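Wuvent planner — FAQ
Updated 23/07/2025

Which arms does it run on?
Tirkau small arms, firmware 2 or later. Khokhar driver works too but no torque readout yet.

Why does the first plan take so long?
It builds the collision map. After that its cached. Delete the cache if you move the base, otherwise you get plans straight through the table.

Gripper stops above the object and just stays there. Why?
Usually the approach height. Default is 40 mm, final descent is a separate call. Check descend_enabled in the config — off by default since the Skernasine merge.
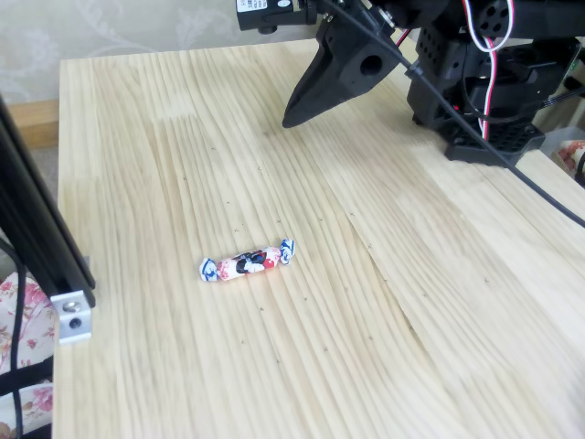 Also check the log for error 906. Means the detector found something but confidence was under the cutoff, so the planner holds at approach and waits. Lower the cutoff a little, try again. Small shiny wrappers are bad for this, candy especially.

Do I need to recalibrate the camera every time?
No. Only if the mount got bumped or you swapped the lens. Run calib_check first, takes 19 seconds.

Can I mark test positions on the table?
Yes, pencil is fine. Thick marker gets picked up as edges.

Can I use my own detector?
Yes. Return a center and an angle, in the base frame. Not the camera frame — most common mistake we see.

When is multi-object coming?
August, hopefuly. Branch is up if you want to break things early.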